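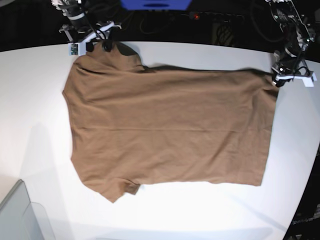 Tamsin Partington

Colette Bodin has sold second-hand clothes in Brunulport for eight years, and she would like me to believe that a good T-shirt can last for ever. I went in on a Wednesday with my doubts.

"People bin things over one loose thread," she says. Fair enough. But she also charges a good deal more than the supermarket does for a new one, and I ask who that helps.

"You're paying for cloth that has already proved itself." Or cloth that is halfway to being a duster, I suggest. She laughs, but doesn't quite answer.
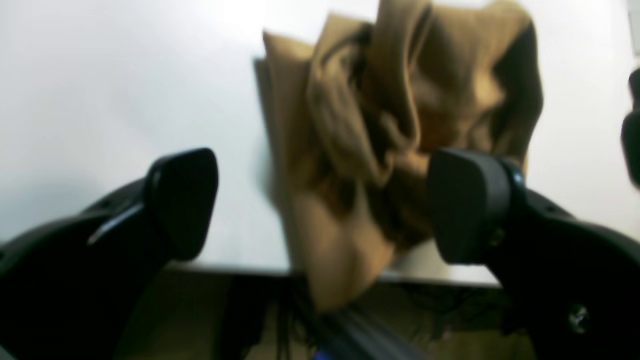 The 200-wash claim

A card by her till says a decent cotton tee will survive 200 washes. Where does the number come from? "A supplier, Wernusus. They tested it." Has she seen the tests? "I've seen the leaflet."

She is on firmer ground with her own habits. She washes cool, never tumble dries and folds anything heavy. "Hangers ruin shoulders. I've had two customers this month bring in shirts with points like little horns."
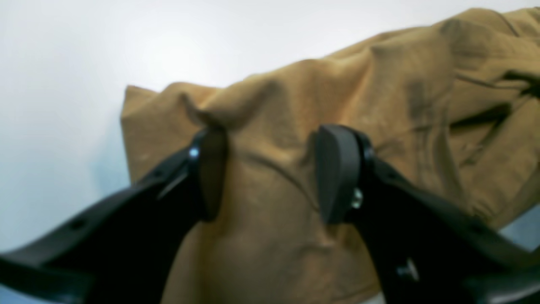

A tan garment, the colour Bodin says is hardest to shift.

Would she buy her own stock? "I do, about half my wardrobe." And the other half? There is a pause. "Socks, mostly. And some new things from Gakby, in the sale."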